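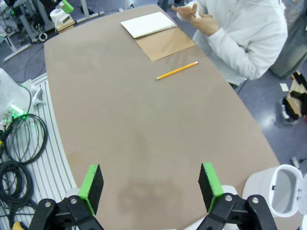 The view from the wrist camera at the Vokonside bench, with notebook and card towards the far end of the table and the pencil nearer the centre.

Wrist camera alone is enough for pencil pick-up, Vokonside group finds

A robot arm can learn to pick up thin objects from a table using only the camera at its wrist, provided the gripper fingers stay in view throughout, according to a report released in December by the manipulation group at the Vokonside laboratory in Bundville.

The group compared two ways of training the same controller. In the first, the controller received pictures from the wrist camera and from a second camera fixed above the bench. In the second it received the wrist pictures only. Both versions were trained on the same 416 demonstrations, each recorded by a person guiding the arm by hand from a starting position to a completed grasp.

Over 400 test attempts, split equally between the two versions, the wrist-only controller failed 17 times. The two-camera controller failed 31 times. The report describes the gap as modest and says it should not be read as a general case against fixed cameras.

The test objects were ordinary stationery: a pencil, a spiral-bound notebook and a flat piece of cardboard. Flat and thin items are awkward for a two-finger gripper, as the fingers must come down close to the table before they close. An error of a few millimetres in height leaves the pads either sliding over the object or pressing into the surface beneath it.

Lizelle Cele, who led the work, said the fixed camera seemed to hurt the controller most in the last part of the approach. "From overhead, the gripper hides the pencil at exactly the point where you need to see it," she said. "The controller had learned to give that picture some weight, and it went on doing so when there was nothing useful in it."

The wrist camera has the opposite arrangement. Both fingers are always visible, one on each side of the lower part of the picture, with the gap between them open. The position of an object relative to that gap can be read directly, without any conversion between camera and arm positions. The fingers end in black foam pads on bright green plastic holders, and the report notes that the green stands out well from the tan table surface. When the group altered the recorded pictures so that the holders matched the table, and trained again, failures rose on the pencil but hardly changed on the notebook.

Training used a method the group calls Flornine. It divides each demonstration into 4 stages – search, line up, descend and close – and gives more weight to errors made in the later ones. The stages are marked automatically from the speed of the arm and the opening of the gripper, so no hand labelling is needed. Without the weighting, both versions did worse, and most of the extra failures came during the descent.

Unathi Lekota, who wrote the stage-marking software, said the search stage makes up more than half of a typical recording. "If every moment counts the same, the controller gets very good at moving across an empty stretch of table," Lekota said. "The part that decides the grasp is short, and it was being drowned out."

The bench was not screened off during recording or testing. People moved about beside the table, and equipment and loose items on the floor came into the wrist camera's view whenever the arm was tilted towards the far edge. The group left these in and did not crop the pictures. A later check, in which the region beyond the table was blanked out, gave a slightly better result for the two-camera controller and made no clear difference to the other.

Marks on the table top were a separate source of trouble. In five of the 17 wrist-only failures, the arm slowed above a darker patch of the surface and began to descend there before correcting itself too late. The group intends to add recordings with more varied surfaces.

There are other limits. All tests were run on one arm, with one gripper and under the same ceiling lights. The object was always within reach and at least partly in view at the start of an attempt, so the controller never had to look for something behind it. Cele said a fixed camera would probably be needed for that, and that the next version will use one during the search stage only, switching it off once the arm begins to line up.

The report also gives timings. A wrist-only attempt took up to 14 seconds from start to closed grip, and the two-camera version was slower on average, mainly through pauses shortly before contact. Neither version was tuned for speed.

A second site at Potgieter is to repeat the pencil test with a different arm and its own set of demonstrations. The stage-marking software will be shared with that team first, and the recordings will follow when the remaining files have been checked.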